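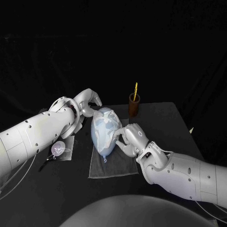
Does a bimanual policy need force feedback to handle an inflated balloon?
For light contact it can get by on vision and joint torque estimates, as long as the controller underneath is soft enough.

kbeaudoin
That's the short version from the Trundmont release notes, and I don't buy it. "Soft enough" is carrying the entire claim. We ran their checkpoint on our own arms with the default gains and it popped things. I'd like to see the impedance settings before I see another success rate.

fanon_user
The settings are in the repo, under the control folder. They're not hidden.

kbeaudoin
The file is there. The values are placeholders. Look at the wrist entries, they're all identical, both sides. Nobody tunes a wrist like that.
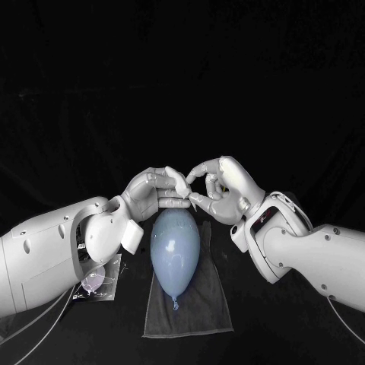

And the planner worries me more than the gains. Two hands closing on something that small means the fingertip targets are inside each other's collision margin. Either they shrink the margin when the hands get close or they turn self-collision off for the fingers. The paper says neither.

anghel_dev
They shrink it. Veronica Buzatu answered this on the mailing list in September. The margin scales with the predicted distance between the fingertips, and the arms keep the full one.

kbeaudoin
Predicted by what? If it's the same network that picks the grasp, then it is grading its own homework.

anghel_dev
Separate head, same backbone. I agree it isn't independent. I still think you're being hard on them — we run something similar in Anghel and the hands have bumped maybe twice, both times from a stale camera transform.

rwk
Can somebody post what they logged? I have 160 episodes from the Brulten setup and the thing I keep seeing is latency. Perception runs at its own pace and the controller just holds the last target. With a stiff object you'd never notice.

fanon_user
160 is not many. Their eval was 746.

kbeaudoin
746 with resets by hand and no breakdown by object. I'd take rwk's 160 with timestamps over that any day. 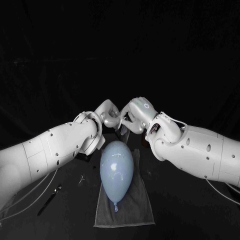
Back to the perception side, which is where I'd look first. A shiny balloon throws a bright highlight, and depth gets bad right at the spot you care about. If their surface estimate is off by even a little, the hands come in low and the soft controller hides it. You get a "success" in the log and no idea how close it was.

rwk
Mine shows that. In 37 of them the depth under the fingertips drops out before contact and the state estimator coasts on the old value. No flag raised anywhere.

anghel_dev
OK, that one is a bug. It should at least slow the arms down. File it?

rwk
Filed Wednesday. No reply yet.

fanon_user
Still think the approach is fine. A missing flag is a tooling problem.

kbeaudoin
If the tooling can't tell you the depth was gone, I don't know what the number in the abstract is measuring. I'll rerun with rwk's logger and post the traces, good or bad.

Contact the moderators | Copyright Fanon Forums | Back to top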